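Home | Papers | Authors | Archive | Contact

4. Membership and Giving in the Lodges of Mistden

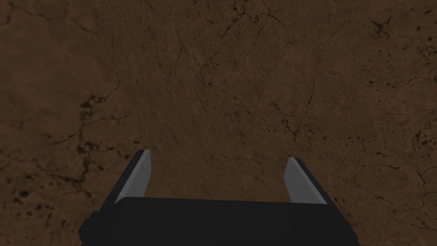
5 min read

Figure 2. Gripper and cracked brown surface, computer rendering.

Nighat Gilani and Parveen Farooqui

The preceding section dealt with the founding rules of the Manole Benevolent Society. This section considers how its members in Mistden divided their giving between relief for their own households and gifts to outside causes. The records used are the minute books of the Mistden and Zesen lodges and the membership roll for 2000, which lists 431 names in good standing.

Relief to members was governed by a written scale. A member who could not work was entitled to a weekly payment after a waiting period, and a widow could apply for a single grant toward funeral costs. Applications were heard in closed session. The minutes give the decision and the amount but seldom the grounds, and we have therefore made no attempt to sort refusals by cause.

Outside giving followed a looser course. Requests came by letter from schools, a nursing home and the district food bank, and were read aloud at the October meeting. Any member could speak for or against a request. A gift needed the support of two officers before it went to a vote, and the Zesen lodge further required that the same body not receive money in consecutive years. Mistden kept no such rule, and its gifts to the nursing home were renewed so often that the clerk came to enter them as "the usual."

It has been suggested that societies of this type turned to public charity only as their members became better off and made fewer claims. The Mistden records give limited support to this view. Outside gifts did rise in years when claims were few, but they did not fall back when claims increased. In those years the lodge drew on its building fund, and repairs to the hall on Privumel Street were put off. Members appear to have regarded a gift once made as a commitment, although no rule obliged them to continue it.

The reasons members gave for joining also deserve attention. New entrants signed a short statement, and most of those that survive mention friendship or a relative already in the lodge. Few mention relief payments. We would caution against reading too much into this, as the statement was signed in front of the officers and applicants may have thought it improper to speak of money.

Differences between the two lodges in the matter of dues are taken up in the next section. The Zesen books have a gap where one volume is missing, and comparisons are confined to the years for which both sets of accounts are complete.

Last updated 17 Mar 2023

Contact the editors | Copyright the authors | Back to top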